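How Does Cloth Get Its Stripes?

Look at the clothes in your closet. You will probably find at least one thing with stripes on it. Stripes can be wide or thin, bright or pale. They can go around you, or up and down. There is more than one way to put them there.

First, what is cloth?

Most cloth starts as fibers. Fibers are very thin hairs. Cotton fibers grow on a plant. Wool fibers grow on sheep. Polyester fibers are made in a factory.

One fiber is weak. When many fibers are twisted together, they make yarn, and yarn is much stronger. You can try this with a cotton ball. Pull out a small tuft and tug it. It comes apart easily. Now twist another tuft tightly between your fingers and tug again.

Woven stripes

Weaving is done on a loom. One set of yarns is stretched tight on the loom. These yarns are called the warp. Another yarn, called the weft, goes over and under them from side to side.

To make stripes that run the long way, the weaver sets up the warp in different colors. A simple pattern might be 24 red yarns, then 3 white yarns, then 24 red yarns again. The weaver has to plan this before starting, as the warp is hard to change later.

To make stripes that run across, the weaver changes the color of the weft. This can be done at any time.

If both the warp and the weft change color, the stripes cross each other and make a check or a plaid.

Knitted stripes

T-shirts and sweaters are usually knitted. Knitted cloth is made of loops, and each row of loops hangs on to the row before it. That is why a T-shirt stretches when you pull it. A knitter makes a stripe by switching to a new color for a few rows.

Printed and sewn stripes

Some stripes are printed on with ink after the cloth is made. Turn the cloth over to check. If the color is much paler on the back, the stripes may be printed.

Other stripes are separate strips of cloth sewn on top. You can feel the edges with your finger.

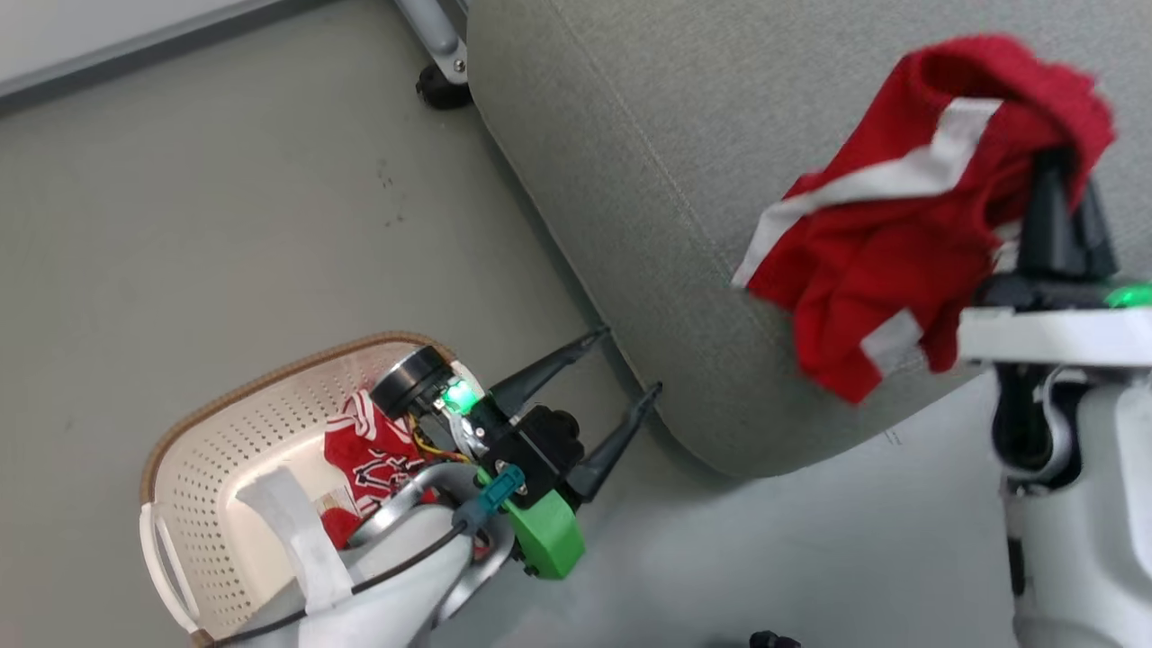 Why don't the colors in striped clothes mix together in the wash?

Good dye sticks tightly to the fibers, so very little of it comes off in the water. Cold water helps too. Dye that has not stuck well can come loose, and it may turn white stripes pink or gray.

Words to know

Fiber: a very thin hair that yarn is made from.
Warp: the yarns stretched tight on a loom.
Weft: the yarn that goes across the warp.
Dye: a color that soaks into fibers and stays there.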